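Zellero 원격 시연 키트 사용기: 산책로에서 로봇을 직접 몰아 가르쳐 보니

작성일 2022년 8월 8일

바퀴 로봇에게 길을 따라가는 법을 가르치는 가장 좋은 방법이 뭐냐고 물으면 요즘 저는 망설임 없이 "사람이 직접 몰아서 보여 주세요"라고 답합니다. 규칙을 짜 넣는 방식도 오래 해 봤지만, 조종기를 잡고 한 바퀴 돌아 준 기록이 훨씬 말을 잘 들어요. Zellero 키트는 바로 그 일을 하라고 나온 물건입니다. 손에 쥐는 조종기, 차체에 얹는 수신기, 주행 영상과 조향값을 같이 저장해 주는 기록 프로그램이 한 상자에 들어 있습니다. 지난 4월에 사서 지금까지 물가 산책로에서 신나게 굴렸습니다.

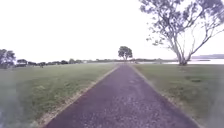 읽는 시간 6분

처음 고른 코스는 곧게 뻗은 아스팔트 길이었습니다. 양쪽으로 밝은색 띠가 길 끝의 나무 쪽으로 모여서, 길과 잔디의 경계를 배우게 하기에 딱 좋은 곳이에요. 이런 직선에서는 조종하는 사람이 할 일이 별로 없을 것 같죠? 저도 그렇게 생각했는데, 막상 기록을 열어 보면 제 엄지손가락이 얼마나 바쁘게 꿈틀거리는지 다 보입니다. 가운데를 잘 가고 있는데도 괜히 왼쪽 오른쪽으로 톡톡 건드리는 버릇이 있더라고요. 로봇은 그 버릇까지 그대로 배웁니다.

그래서 조종기 감도가 정말 중요한데, Zellero 조종기는 이 부분이 훌륭합니다! 스틱 중앙 근처가 묵직하고, 조금 기울였을 때 조금만 돌아갑니다. 전에 쓰던 Cikura 조종기는 중앙이 헐거워서 직선 기록이 늘 톱니처럼 나왔거든요. 같은 사람이 같은 길을 몰았는데 조향 그래프가 이렇게 차분해질 수 있나 싶었습니다. 감도 곡선은 프로그램에서 바꿀 수 있고, 저는 80퍼센트로 낮춰 놓고 씁니다.

기록 프로그램은 화면이 좀 투박합니다. 그래도 필요한 건 다 있어요. 시연 한 번이 파일 하나로 저장되고, 망친 구간은 앞뒤를 잘라 버릴 수 있고, 영상 옆에 그 순간의 스틱 위치가 같이 나옵니다. 저는 이 마지막 기능이 제일 마음에 듭니다. 영상만 보면 멀쩡한데 스틱을 보면 한 박자 늦게 꺾은 게 보이니까요. 늦게 꺾은 시연은 아까워도 지우는 게 낫습니다.
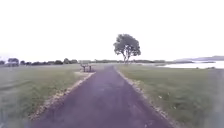 분류: 사용기 > 야외 주행

야외에서 써 보면 실내와는 다른 문제들이 나옵니다. 우선 빛입니다. 하늘이 하얗게 뜨는 흐린 날에는 지평선 근처의 디테일이 거의 날아가고, 아스팔트 색도 보랏빛이 돌게 잡힙니다. 처음엔 색 보정을 따로 해야 하나 고민했는데, 그냥 그대로 두고 밝기가 다른 날의 시연을 섞었더니 모델이 알아서 견디더군요. 영상 가장자리가 뭉개지는 것도 길을 따라가는 데는 큰 지장이 없었습니다.

그다음은 길가의 물건들입니다. 잔디 위에 피크닉 테이블이 있는 구간처럼 길 밖에 뭔가가 있으면, 모는 사람은 자기도 모르게 반대쪽으로 살짝 비켜 가게 됩니다. 길 위에는 아무것도 없는데도요. 저는 그런 구간을 일부러 여러 번 반복해서, 테이블이 있든 없든 가운데로 가는 시연을 모았습니다. 프로그램에 구간 표시 기능이 있어서 나중에 그 부분만 골라 보기가 편해요.

지금까지 모은 시연은 80개가 넘습니다. 학습은 Traltlow에서 나온 무료 도구로 돌렸는데, Zellero 파일을 변환 없이 바로 읽어서 반가웠습니다. 반복 횟수는 2000회로 잡았고, 직선 코스에서는 그 정도로 충분했습니다. 제가 조종기를 내려놓고 뒤따라 걷는데 로봇이 혼자 길 가운데를 쭉 가는 그 기분이란! 몇 번을 봐도 좋습니다.

굽은 길은 이야기가 조금 다릅니다. 완만하게 왼쪽으로 휘는 길에서 첫 모델은 자꾸 바깥쪽 자갈 띠를 밟았습니다. 직선 시연이 너무 많았던 탓이에요. 이럴 때 쓰는 것이 개입 버튼입니다. 로봇이 혼자 가는 동안 조종기의 옆 버튼을 누르면 그 즉시 사람이 넘겨받고, 손을 떼면 다시 로봇이 갑니다. 넘겨받은 구간은 따로 표시되어 저장되고요. 가장자리로 쏠렸다가 가운데로 돌아오는 장면이 이렇게 쌓이는데, 처음부터 깔끔하게 몰면 절대 얻을 수 없는 귀한 기록입니다.
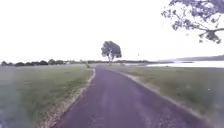

Amano 님의 댓글: 저도 같은 키트를 쓰는데 개입 버튼은 좀 아쉬웠어요. 손을 떼는 순간 로봇이 움찔하지 않나요? 저는 가운데로 다 돌아온 뒤에 한참 더 잡고 있다가 놓습니다. 그리고 굽은 길은 반대 방향으로도 꼭 몰아 보세요. 한쪽으로만 가르쳤더니 오른쪽으로 휘는 길에서 엉망이었습니다.

움찔하는 것, 저도 겪었습니다. 설정에서 '부드럽게 넘기기'를 켜면 많이 줄어드는데 기본값이 꺼짐이라 모르고 지나가기 쉬워요. 반대 방향 시연은 저도 뒤늦게 추가했고, 같은 길인데도 돌아오는 쪽은 보이는 게 전혀 달라서 거의 새 코스나 다름없었습니다.

아쉬운 점도 적어 둡니다. 수신기 고정 나사가 작아서 잔디에 떨어뜨리면 찾기 어렵고, 조종기 배터리 잔량 표시가 너무 대충입니다. 설명서에는 개입 버튼 이야기가 겨우 한 줄 나오고요. 그래도 야외에서 직접 몰아 가르치는 걸 좋아하는 분이라면 저만큼 재미있게 쓰실 것 같습니다. 다음에는 감도를 더 낮춘 설정으로 굽은 길 시연만 따로 모아 볼 생각입니다.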